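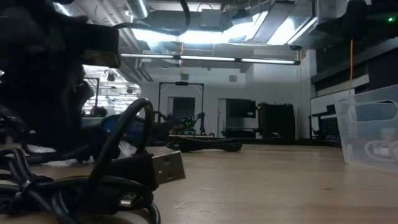 Sorting the Cables: A Conversation with the Equipment Desk at Toft

25 Apr 2024

The equipment desk at the Toft laboratory lends out cables, chargers and adapters to every group in the building. In March the desk began a full sort of its stock, the first since the move from Fosby. The desk supervisor spoke with the newsletter about the work and what staff can expect from it.

The stock had grown well past what the old drawers could hold. "We logged 1,269 cables," the supervisor said. "I would have guessed half that. Of those, 389 had no label and no record of who had bought them."

Each cable is laid out on a table, matched by its connectors and tested at both ends. USB-A to micro-USB leads take up the most time. "They look alike in a pile, and some of them only carry power," the supervisor said. "A person borrows one, finds that it will not move data, and puts it back where it came from. The next person does the same."

Cables that pass are coiled, tied and placed in clear bins by type. The desk chose clear plastic after a trial with cardboard boxes, which staff tended to open one after another. White cables and black cables are kept apart – a request from the Skitilton group, whose members label their leads by color.

Asked about coiling, the supervisor was firm. "Please do not wrap them around your hand and pull tight. A long, loose loop is fine. We replaced 4 leads last month that had broken just behind the plug."

Failed cables are sent to Jorier for recycling. Groups that believe an unlabeled cable is theirs have 2 weeks to claim it at the desk, and should bring the purchase record if they have one.

The sort is expected to continue with power supplies. "Those are heavier," the supervisor said, "and we will need the larger table."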